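Household goods drive opens in Ulloa

Mon 13 July

Residents of Ulloa are being asked to look through their cupboards this month, as the Trinport neighbourhood centre collects cleaning supplies and other small goods for families who are moving into a new home.

The drive was first held in February, when 40 parcels were given out. Organizer Kátia Leite said the parcels were finished quickly, and that sponges and cloths were the most requested items.
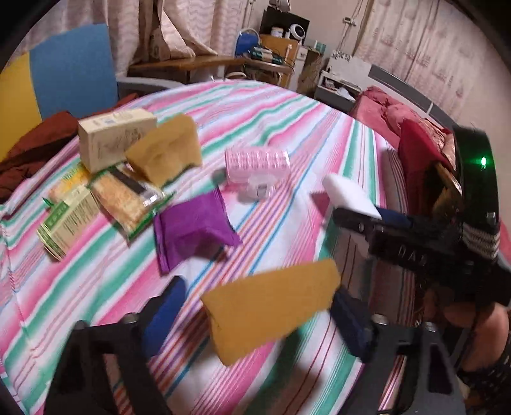

Photo: Kátia Leite / Trinport

A sponge, a cardboard box and several packaged goods spread on a striped bed sheet. The centre accepts new items only, and asks that packets stay closed.

"People think first of big things, like a table or a fridge," Leite said. "But on the first evening you want to wash the sink, and you have nothing to wash it with."

Each parcel should have at least two sponges. Dish soap, garbage bags and tea towels are also welcome. The centre can't take bleach or anything in a glass bottle.

Goods may be left at the Brultska Street entrance on weekdays until 6 p.m. Those who can't come in person can leave their donation at the Dridik pharmacy, where a labelled box stands beside the counter. Parcels will be prepared at the centre after the collection closes at the end of the month.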